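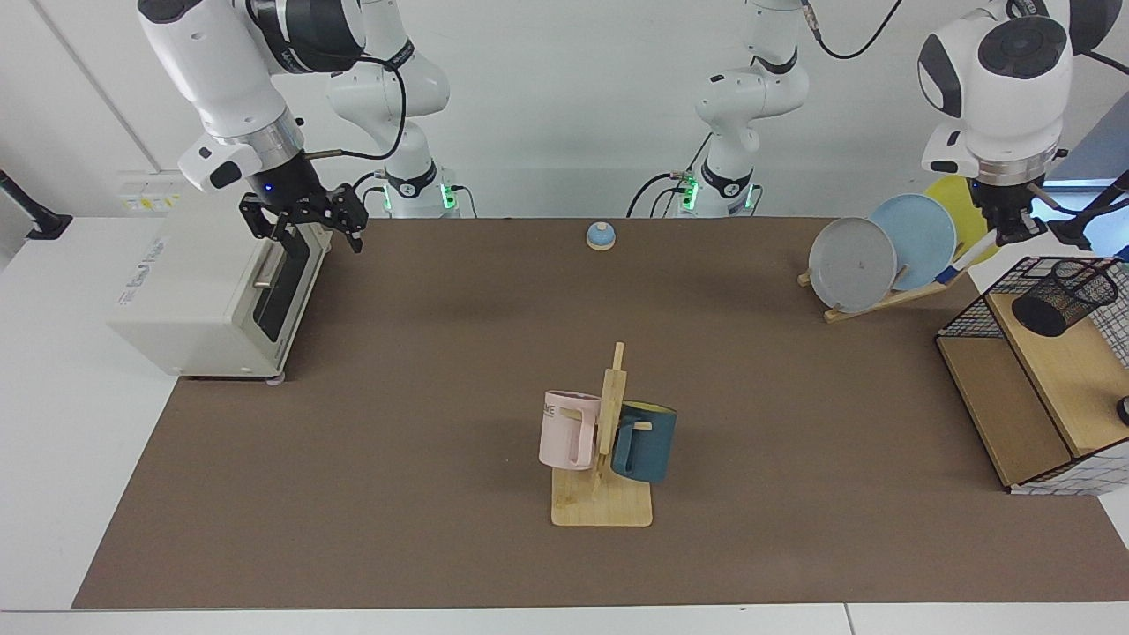

Two robot arms at a practice table, with a toaster oven, two mugs and a rack of plates.

How a robot learns from examples

A computer program can be written as a list of steps. Picking up a mug is hard to write that way, so engineers often use a learning system. It is a program that studies many examples and works out a pattern.

At the Dumora workshop, one example is called an episode. A person guides both arms through a small job while a computer records where each joint is, many times a second. Cameras record the table as well. An episode lasts about 20 seconds.

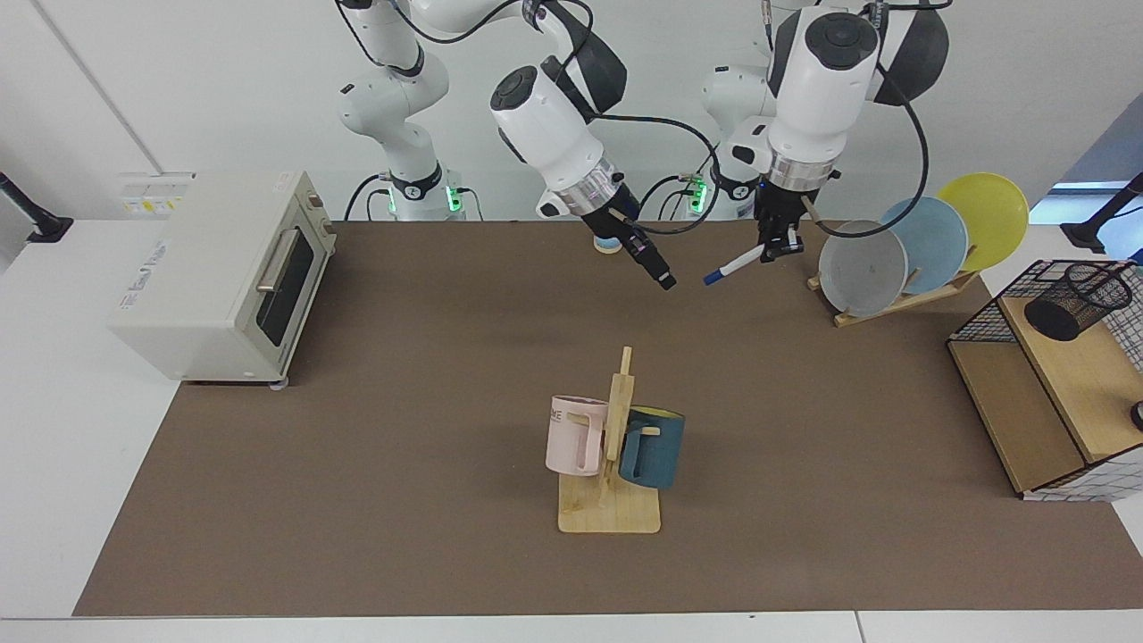 Each arm has its own gripper, a kind of hand with black fingers. The computer stores the position of both grippers, even when only one has something to hold.

The set, named Tisow, has 2364 episodes. Yesenia Ccori checks the recordings and labels each one with the name of the job. Episodes with missing data are taken out.

Objects are moved a little between episodes. If a mug were always in the same spot, the system might learn the spot and ignore the mug.

Words to know
Joint: a place where an arm bends or turns.
Label: a word or number that tells the computer what an example shows.

Page updated 17/12/2024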